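4.3 Loading the sorting bins

1. Set the two metal bins end to end on the bench so that the rims meet. Check that neither bin rocks.

2. Wipe the floor of the front bin with a dry cloth. Scratches and scuffs in the grey surface do not affect use. Remove grit, tape and scraps of paper, including any caught on the rim at the joint.

3. Place the red and green blocks in the front bin, flat on the floor. Spread them by hand. Blocks may touch but must not be stacked.

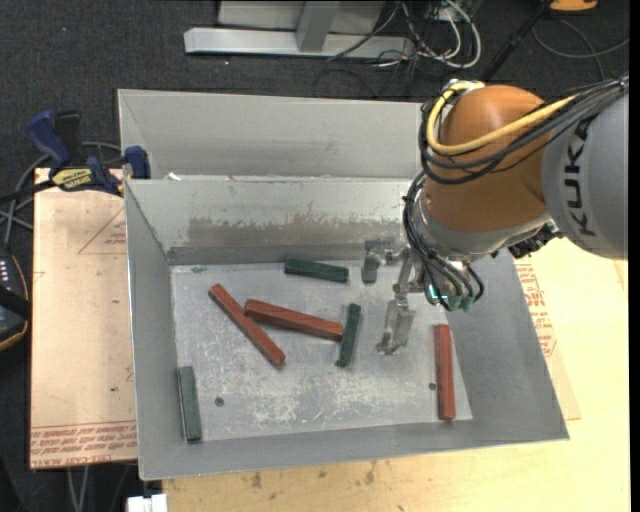

Etmont, March

4. Compare the load with the packing slip. A mixed load for the first exercise is three red blocks and three green. Blocks lying against a side wall may stay where they are.

NOTE — Greens vary in shade from one block to the next. Sort all of them as green.

5. Enter the load number on the Kollia sheet (for example, 1,602) and initial it.

CAUTION — The rims can have sharp edges. Wear gloves when lifting a bin, and do not slide it across the bench with blocks inside.

6. At the end of the exercise, return the blocks to their carton, red first. Report chipped blocks to Fatima Afolabi and do not put them back into use.

Replacement blocks are ordered in cartons of 80.

Related sections
4.2 Unpacking and checking the blocks
4.4 Sorting by colour
7 Care of metal bins
Kollia load sheet, blank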